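3.2 What people told us about reporting a stolen car

I went into this part of the study thinking I knew how it would go. My own car was taken from a gas station lot in Karell years ago, and I called it in before I had even stopped shaking. So I figured most owners would do the same. They mostly didn't! Of the 131 owners Jayanthi Acharya and I talked to, 40 waited until the next morning, and a good many of those had spent the evening walking the block (or driving it with a neighbor) in case they'd just forgotten where they parked.

We pulled our list from 1694 theft reports filed with the two city departments, Karell and Dorari. Jayanthi sorted them by time of day, and I did the phone calls, mostly between dinner and 9 p.m., when folks tend to pick up. We left out any report where the keys had been taken by force. Those calls come in fast and get handled by a different desk, and mixing them in with the overnight thefts would have muddied the whole thing.
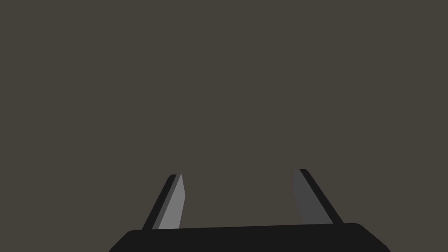
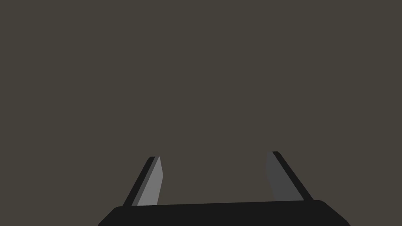
Figure 4. Simulated views of a two-finger gripper against a plain dark background.

The waiting matters because of how the desks pass things along. In Dorari a report goes to patrol at the next shift change, so a call at 6:50 a.m. gets read out at seven, and a call at 7:10 sits there until mid-afternoon. I asked one sergeant about this and he just sighed. Karell sends reports out as they come in — or tries to, when the desk is fully staffed, and on a Friday night it often isn't.

I also asked everyone what they remembered being asked on the phone. Plate number, sure. Color, sure. But hardly anyone recalled being asked about a cracked light or a roof rack or a dented door, and those are the details the patrol officers told us they look for first, with plates so easy to swap. One woman on the Tiedemann side of town had a bright green canoe strapped on top and says it never came up.

Money came up a lot more than I expected. Getting a recovered car out of the tow yard cost owners up to $200, and several people said they'd put off calling while they worked out whether they could pay it. We hadn't written a question about that. I added one in January, so only the later calls cover it, and I've kept those answers in their own table in Section 4.

Related items
Tow yard fees and late reporting in Urier
Shift changes and the overnight desk
Calling back: phone interviews with theft victims
Parking lot lighting in Karell and Dorari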